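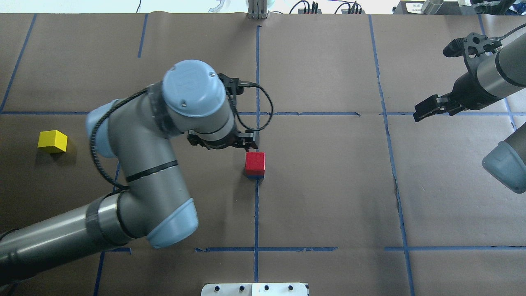

Mohit Malhotra 认为，开放日上最该公布的数字是复位次数，成功率可以放到后面。他在 Sondon 实验室的问答环节提了这个意见，主持人记了下来，没有展开。我同意他的大部分看法，但觉得复位次数只是其中一项，单独拿出来同样会误导人。

先交代一下那天的情况。Sondon 在三月办了一次开放日，上午是讲解，下午两点以后可以进实验区看 Jutosetti 项目的桌面操作。任务本身很简单：桌面用蓝色胶带分成若干区域，机械臂用平行夹爪抓取小方块，按指令放到指定区域，或者叠到另一个方块上。两条臂共用一张桌子，可以单独执行，也可以交接。参观者站在黄线以外，由 Neelam Rastogi 负责讲解和回答问题。

我看了一个多小时。这段时间足够形成一些印象，不够得出统计结论，下面的意见请按这个分量来读。

第一个问题是"成功"的定义。讲解材料里写的是：方块最终静止在目标区域内，记为成功。听起来没有歧义，实际上至少有三种情况需要另外规定。方块压在胶带上，算哪一边？夹爪松开后方块被手指带动了一下，仍在区域内，是否扣分？第一次没夹住，退回重抓后放到位，记一次成功，还是记一次失败加一次成功？我问了最后一项，得到的答复是记一次成功，重抓次数在日志里单独有一栏。日志里有这一栏当然好，但展板上没有。

展板给出的总数是 1,135 次试验。我对这个数量没有意见，作为桌面抓放任务，它已经能支持比较细的分组分析。我的意见在于它只以总数出现。方块初始位置怎么分布，姿态是否随机，单臂和双臂各占多少，中途有没有换过策略版本，这些都没有写。一个总数加一个百分比，对同行来说信息量很低，对普通参观者来说又显得过于确定。

第二个问题是复位。Malhotra 的意见就是针对这一点。每轮结束后，工作人员用手把方块放回桌面，再按键开始下一轮。手放的方块位置看似随意，但人有习惯：很少放得太靠桌边，也很少把两个方块贴得很近，朝向往往偏转一个不大的角度，因为这样看上去"随机"。如果训练数据是这样采的，评测也是这样摆的，那么两者共享同一种偏差，成功率会偏高，而且偏高多少无法从现有材料中估计。

解决办法并不昂贵。用程序生成初始位姿，投影到桌面或者打印成一叠卡片，工作人员照着摆。Sisodia 那边的小组做过类似的事，他们用的是打印卡片，摆放误差控制在 8 毫米以内，据说每轮只多花几秒。我没有亲眼看过他们的流程，所以只引到这里。Sondon 的桌面已经有胶带分区，顺着现有的格子编号，再规定格内的偏移和转角，工作量应该不大。

关于胶带，我还有一点不同意见。Aurelio Zabala 在参观途中说，胶带线给视觉系统提供了太强的参照，撤掉以后性能会明显下降，因此整个演示"没有难度"。这个推断我认为跳得太快。胶带首先定义了任务的目标区域，没有它，"放到左边那一格"这条指令就没有几何含义。它是否同时成了策略定位时依赖的特征，要做对照才知道：保持目标坐标不变，分别去掉、平移、旋转部分胶带，再看落点误差怎么变化。如果误差随胶带平移而平移，说明策略在跟线；如果误差基本不变，说明它主要依赖方块和臂的相对位置。这个实验一个下午可以做完，做完之前两种说法都只是猜测。

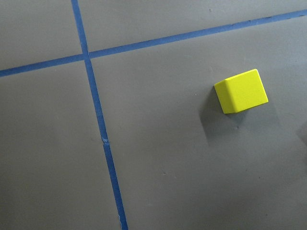 类似的对照也应该用在相机上。Jutosetti 的策略同时使用俯视整张桌面的视角和腕部视角，讲解时把两者统称为"视觉输入"，这样讲过于笼统。远处的视角能看到两条臂和全部区域，但夹爪靠近方块时容易产生遮挡；腕部视角离目标近，对方块的棱边和朝向更敏感，代价是看不到全局，一个方块加几段胶带可能就是它全部的信息，仅凭这些内容未必能判断自己在桌子的哪一格。两路输入各自承担什么，直接关系到系统出错时该查哪里。我问 Rastogi 有没有做过遮住其中一路的测试，她说做过，结果在内部报告里，暂时不对外。

我理解内部报告不公开的理由，但这类结果恰恰适合放在开放日。它不涉及模型结构，也不涉及训练数据的细节，只说明系统在缺少某一路信息时怎样失败。参观者里有不少人来自工厂和物流企业，他们关心的就是相机脏了、松了、被挡住以后会怎样。展板上多一张失败分类表，比多一段加速播放的视频有用。

说到加速，第三个问题是时间。现场的动作是实时的，这点值得肯定。入口处屏幕上循环播放的片段则标着倍速，字很小，放在角落。我按现场节奏估了一下，一次抓取加放置大约 7 秒，双臂交接要更长一些。这个速度对研究平台完全够用，没有必要用倍速去修饰。速度慢通常来自保守的轨迹限制和推理间隔，两者都可以解释清楚，解释了反而能引出有内容的讨论，比如推理间隔缩短以后动作是否还连贯，限速放开以后夹持力要不要重新标定。

Ffion Ifans 对我上面这些要求有一个反驳，我照实转述：开放日面向公众，按论文附录的标准要求它，会让实验室以后干脆不办。她还提到 Drener 的做法，Drener 停办现场演示以后只发剪辑好的视频，外界能看到的东西更少了。这个担心有道理。在现场至少能看到没有剪辑的动作，能看到夹爪对不准时的犹豫，也能看到工作人员什么时候伸手按停，视频里这些都可以剪掉。

所以我的要求有意定得低一些。讲解词可以照旧，参观路线也不必改，只需要在操作台旁边放一页纸，写清楚四项内容：成功的判定规则，包括压线和重抓怎么算；初始摆放由谁决定、按什么方法；当天的策略版本，以及它与展板数据所用版本是否一致；当天到目前为止的试验次数、失败次数和人工干预次数。最后一项用手写就行，每轮结束添一笔。

人工干预要和失败分开记。那天下午我看到 2 次按停，一次发生在夹爪下降过程中，另一次发生在两条臂同时进入桌面中部的时候。两次按停之后都直接重新开始，没有说明前一轮怎么归类。后一种情况尤其需要记录，双臂共用工作空间时，避让逻辑由谁负责、阈值设在哪里，对安全评估的意义比单次抓取成功率大得多。如果按停的轮次既不算成功也不算失败，而是从分母里去掉，那么展板上的百分比就要重新读。

Dinesh Nishad 后来看了我的笔记，认为"人工干预"还应再分成预防性的和纠正性的：前者是操作员觉得可能要碰撞而提前按停，后者是动作已经出错。我赞成区分，但在开放日现场要求操作员当场归类不太现实，事后对着日志补记更可靠。现场先记总数和时刻，时刻能与日志对上就可以。

还有一个细节与参观者有关。演示中有人要求把方块放到他们指定的位置，工作人员答应了其中一部分，这几轮我认为是整个下午最有价值的内容。初始条件由外人决定，摆放习惯带来的偏差自然就小了。建议下次把它设成固定环节，每批参观者指定几轮，结果与常规轮次分开统计。两组数字如果接近，Sondon 展板上的成功率就多了一项支持；如果差得多，差值本身也应该写上去，并附上那几轮的初始位姿，供别的实验室复现。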